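Progress Report to the Garkow Fund
Plain Contract Help for Small Service Businesses
Prepared by Jeanie Lindsay, 7 November 2021

The second stage of the project is mostly on schedule. We agreed to rewrite the set of standard service contracts we give out to cleaners, caterers and repair shops, and to run a phone line for owners whose customers have not paid or have canceled early. The rewrite is done except for the catering contract. The phone line opened in September.

We have taken 63 calls so far. Most were about late payment. The next largest group was about notice periods, where the contract said "reasonable notice" and the two sides had different ideas of what that meant. The new contracts give a fixed number of days, with a blank for the owner to fill in. Thiện La checked the wording against state law and asked for changes to the clause on deposits, which have been made.

The catering contract is held up by the section on supplies. Under the old version it was unclear who paid for food and materials already bought when an event was called off. Two clients, Baxter and Hondano, are trying out a draft that makes the customer pay for anything ordered after the final headcount is given.
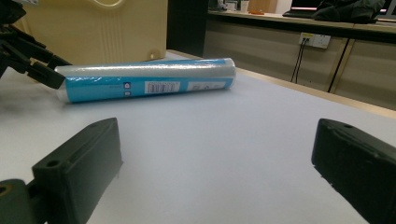

Senga Shearer wrote back on the draft that the headcount date is too late for larger jobs, and that she would want a second cutoff for special orders. She also asked that the clause say what counts as proof of purchase. We plan to add both points and send the draft out again.

Spending to date is within budget. We have $3,318 left in the printing line and would like to move it to legal review, as most owners now ask for the contracts by email. Please let us know if this needs a formal request.

Still to do:
Finish the catering contract
Translate the cleaning contract into Spanish
Hold the last 2 evening sessions, led by Fraser Ritchie

The sign-in sheets for the earlier sessions are with Davina Crichton and can be sent on request.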